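## Setting the table and filling the chopstick holder

By now your Follon round table should be standing level, with all its legs tightened. What remains is the pleasant part — dressing it and getting it ready for company! Take your time, and please wash your hands first, as the cloth shows every fingerprint for the first few days.

1. Shake the tablecloth out over the bare table and let it fall on its own. Find the center crease, line it up with the middle of the tabletop, and smooth outward with the flat of your hand. If stubborn folds remain, leave the cloth for 20 minutes or so and smooth it once more before you reach for the iron.

2. Stand the Trerik mesh holder on the cloth, a little way back from where you are sitting, so that everyone can reach it and no sleeve catches on it.

 **Note:** The holder is light when empty. Keep one hand on it while you put the first few chopsticks in.

3. Wash new chopsticks in warm water with a drop of dish soap, rinse them well, and dry them with a towel. Let them air for another 50 minutes before they go anywhere near the holder.

 **Caution:** Do not soak wooden chopsticks, and do not put them in the dishwasher, even on the gentle setting. The wood swells, and the printed handles lose their flowers much sooner than they should.

4. Lay the chopsticks on the cloth in a loose bundle, all pointing the same way, with the thicker ends toward you. Plain ones and patterned ones can go down together for now, and it doesn't matter if the bundle sits at a slant. 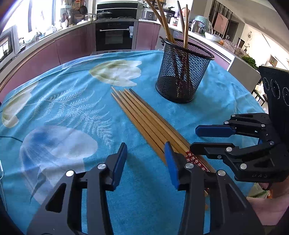
5. Look through the bundle and match up the pairs. Odd ones turn up in every household, and a plain stick with a flowered one will still get you through a bowl of noodles, but at the Clornley table we like to keep the odd ones for cooking.

6. Pick up each pair by the thicker ends and lower it into the holder. Long cooking chopsticks go in the same way, and will stand well above the rest.

7. Give the holder a gentle nudge. If it tips, take out a few of the long ones and keep them in a drawer.

For replacement chopsticks in the Nic Aodha pattern, ask for part 547.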